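Home | Guides | Udlow Picking Kit | Section 4
4 min read

Section 4: Collecting your first batch of grasp attempts

By now you've got the arm homed and the Takolitz software talking to the gripper. If you don't, go back to Section 3, I'll wait. This part is where the robot starts trying to pick things up on its own and we write down how it went. It's my favorite part of the whole method, and also the part where I made the most mistakes, so I've put those in as notes.

1. Fix the bin to the table. Clamp it hard and give it a good shove from each side. If it moves at all, clamp it again. Every position the model learns is measured from the bin, so a shift of a finger's width will spoil the batch.

2. Put in your objects. Mix it up! You want hard things, squishy things, flat things and a few with awkward handles. We started with nothing but neat little blocks and the model got very good at neat little blocks (Liesl Tanner still brings this up).

3. Open the Wakulau panel and set the attempt count to 128. That's one batch.

4. Set the closing force to 40 on the panel's scale. You can go higher later, but start there.

CAUTION: Keep your hands out of the bin whenever the arm is powered. If something needs moving, press the stop button first, wait for the panel to say HELD, and then reach in. 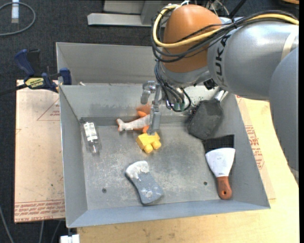

5. Press Start and watch the first 7 attempts from beginning to end. I know, you want to go get coffee. Stay put. You're looking for the finger coming down where the panel says it will, and for cables pulling tight when the wrist turns. If either one looks off, stop and redo the hand-eye check from Section 3.

6. Let the rest run. After each try the software saves a picture from before, a picture from after, and a yes or no for the grasp.

Note: a "no" is good data. Please don't delete them. Jolanta Bielecka ran our early comparison with the failed grasps taken out, and the model she got was worse at picking flat objects than the one trained on everything. It had never seen a bad idea, so it kept having them.

7. When the batch finishes, stop the arm, stir the objects around by hand and swap out a few. Then go again. We do 14 batches before the first training run - you can train on fewer, but the scores jump around so much that I couldn't tell a real gain from luck.

8. Copy the batch folder to your training machine before you close the panel. The Wilczyńska method reads the folder as it is, so leave the file names alone, even the ugly ones.

Note: if the yes/no labels look wrong, open a handful of the before and after pictures and check them by eye. Ours were wrong for a whole afternoon one January when the light through the window changed. Pulling the blinds fixed it.

Training settings are in Section 5.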